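Home Syllabus Readings Lab Sheets Site Visits Contact

Filed under: Site visits / Automation in practice

Handout 6: Notes on the Climel open day

Read these before the discussion section. If you missed the bus, they will have to do, though they are no substitute for standing there and watching a machine fumble.

Climel opened its Waston building to visitors in June. The tour had two parts: a talk on the Zino control software, then time at the benches. The talk was polished. I would give it very little weight. We were told Zino had "learned" 90 household tasks, and when one of you asked what counted as a task, the answer was that picking up a pouch and picking up a box are two. By that rule I learned a dozen things making breakfast.

The slides also gave a figure of 1549 recorded trials. Write down what was missing: how many were failures, who decided, and whether a person reset the table between runs. A count of trials is not a success rate. You will see the two swapped in nearly every brochure you read this term.

The benches were more useful. Look at the two-arm station and think about what has been made easy for the machine before it moves at all.
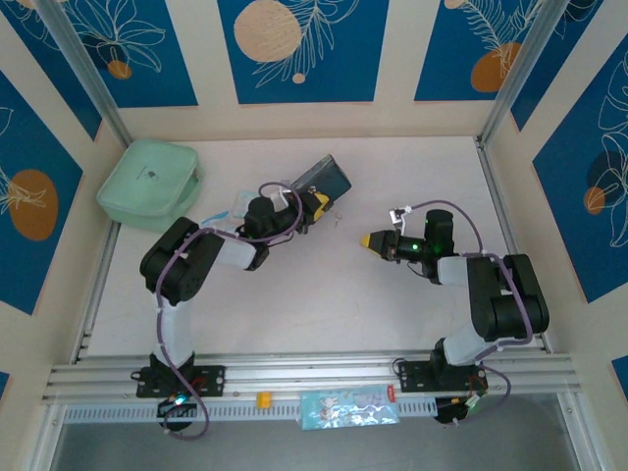
Fig. 1. Two-arm bench, Climel open day. Dark gray box at the left gripper, plastic bag near the wrist.

Points to take from the figure:

- Both arms are bolted to one rail. Neither can go looking for an object out of reach.
- There are walls on three sides. Ask what a busy kitchen would do to the same task.
- The objects differ a lot in kind. A rigid box keeps its shape when you push it. A crumpled bag does not, and any claim about "handling packaging" should say which one is meant.
- The right gripper is pointed at the left one across open table. Two arms are not the same as two-handed work. Ask for a case where one arm could not have done the job.

One of the guides said a station could do 3000 moves a day. Possibly. I asked to see an hour of it uncut and was offered a leaflet.

For section: read the Lambrakis chapter on demonstrations, then write one page on a single claim from the tour and what evidence would settle it. "I was impressed" is not evidence. Neither is "I was not."

Recent handouts
Handout 5: Reading a spec sheet
Handout 4: Sensors and what they miss
Handout 3: Repeatability and accuracy
Lab sheet 2: Gripper force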